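3.2 Surface and attachment of the plush items

The second group in the Sanna collection consists of soft toys made with a short pile and a loose fill. They were sorted by Bortolotti into two classes: plain bodies, where all the features are printed or sewn flat, and built-up bodies, where cheeks, feet or ears stand out from the surface. The second class was the harder one to describe. A raised part changes the outline of the toy when it is turned over, and small patches can be lost to view when the pile is pressed.

Figure 4 gives one of the built-up bodies upside down. The eye and the round red cheek lie near the lower side in this position, and the pile looks darker where the body is squeezed.

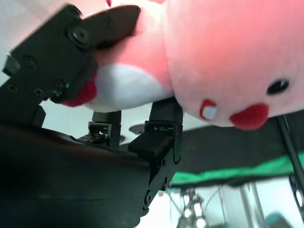
Figure 4. Pink plush toy with black oval eye, raised red cheek and white fabric patch.

We recorded each toy in 2 positions, upright and inverted, and noted which of the added parts could be named in both. Eyes were named most often. Flaps were a problem throughout, as readers called the same piece a foot, a fin or a tail depending on how the toy was turned. For this reason the word "flap" is kept in the tables for any flat piece of fabric sewn along one side only.

Colour was noted in everyday terms. The paint-card method used in the Zomville survey was tried on 12 toys and dropped, because a pile fabric gives a lighter or deeper tone according to the way it is brushed. Shades within one body are therefore entered as a single colour, with a remark where the difference is strong.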